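Pundside Wrestling sold 363 tickets for the Hemton show. For a Hemton hall that's good. The December show there didn't get close.

Main event was Shehu against Stuvent for the Pundside title. Shehu has held it since December. They went long, and the crowd stayed with it the whole way.

Stuvent worked the left knee from the start. Shehu sold it well, even on the comeback, when most people forget.
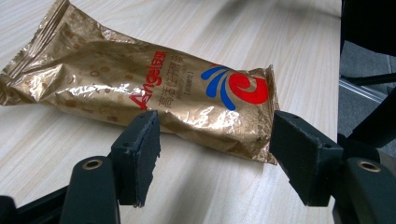 Angel yeast, gold pack. Pizza dough tonight while I rewatch the main event.

The finish: Stuvent had the ankle lock on in the middle of the ring. Shehu rolled through and got the pin. Clean, no run-in. I expected a run-in.

That makes 4 title defenses for Shehu. I'd put this one second, behind the cage match.

Undercard was mixed. There were 5 matches before the main event. The tag opener was fast and fun. The women's match needed more time. The battle royal needed less.

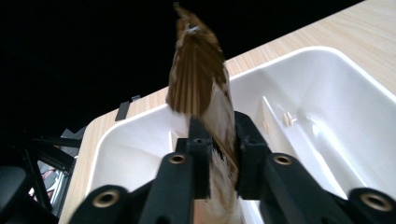

The sound was a problem again. From the back rows you could not make out the promos at all. If they're setting up a rematch, half the building missed it.

Pundside says it wants a 3,000-seat building next. I think that's too soon. Fill Hemton a few more times first, then try something in between.

I would still book the rematch. Stuvent came out of this looking stronger than before, and the knee gives them a story to work with.

Full card is supposed to go up on their site this week. I'll post star ratings after I finish the rewatch.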